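Cirilo Aguirre has sold washing machines for Fundero long enough to distrust his own leaflets. "Every box says it'll save you money," he says. "Compared with what? A bucket?"

I had come armed with the Orkari brochure, which promises 4,000 washes. He read it twice and handed it back.

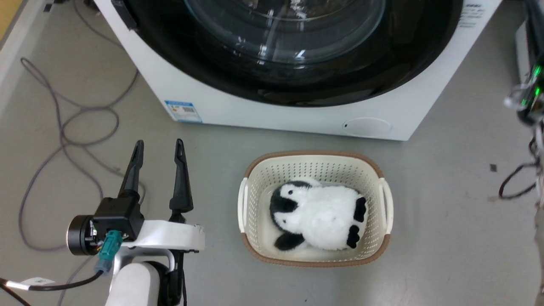

Nor does he care for extended cover. Llewellyn wants £300 for 4 years, and he thinks most people would do better putting that in a jar. "Read the exclusions. Seals, hoses, anything that wears. So what's left?"

I wasn't wholly convinced, given that he earns his wage from selling new ones.
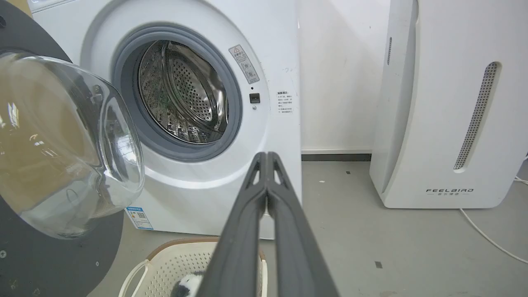

Is it worth repairing an old machine?

"Depends on the part. A pump, fine. If the bearings have gone, get a price first, and then get another one from someone else."

He says he'd mend his own Sinmont. He hasn't got round to it.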